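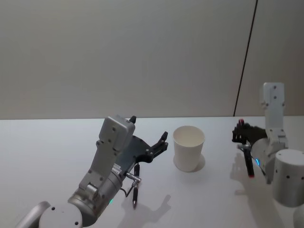 Up at ten past six again, which in February is no hardship because the kitchen is already warm and the magpies have been going off since five. I'm three weeks into the no-sugar-in-my-tea business and I'd like it noted somewhere that I am not enjoying it one bit. People keep telling me the taste buds come good after a while. Mine haven't. The only thing I've found that helps is drinking it out of something I don't care about, a plain white paper cup like the one standing on that white tabletop, and not my good blue mug, which just makes me think of all the lovely sweet tea it's held over the years. Silly, but there you go.

Anyway, the bigger news is the garden. I finally rang Bednarek about the retaining wall and they can't come for 27 days, so the bottom bed is going to keep sliding into the path until then. I went down after breakfast with the wheelbarrow and shovelled the worst of it back up (ten minutes, then a sit-down, then another ten minutes, you know how it goes). Under the lemon tree I found the little trowel I'd lost in spring! Rusted to blazes but the handle's still good. I gave it a go with steel wool and some of the cooking oil and it's come up well enough to use.

The tomatoes are nearly done. I picked 3 kilos this morning and half of them had split after the rain, so that's sauce sorted for the arvo. I used the recipe off the back of the old Tudden calendar, the one with the carrots in it, and left out the sugar there too, just to be consistent in my misery. It was a bit sharp. I had it on toast for lunch with a heap of pepper and it was fine, really quite nice, but I'd want more carrot next time. Write that on the recipe. I never do write things on the recipe and then I stand there next summer wondering what it was I meant to change.

Drove into Gisel for the post and the chook feed. The feed's gone up again, and they've moved everything in the shop so the shell grit is now over with the dog leads, for some reason best known to themselves. My parcel wasn't there. It's the wool for the green cardigan, and I've got one sleeve and most of a back sitting in the basket waiting on it, so I came home and started a pair of socks instead, out of spite. Turned the first heel before tea and I was very pleased with myself until I saw I'd dropped a stitch way back near the cuff. I've pinned it. I'll look at it in daylight.

Rang my sister after tea and we went on for ages about whether to take the cabin at Praker again at Easter. She thinks it's too dear at $448 and I think the beds are the worst I've ever slept in, but neither of us can face looking for somewhere else, so I suppose we're going. I'll take my own pillow this time. And the good torch, that path to the loo is a shocker.

Half past nine now and still warm. Windows all open, a frog going somewhere near the tank. I had one more tea, no sugar, and a ginger biscuit with it. The biscuit doesn't count.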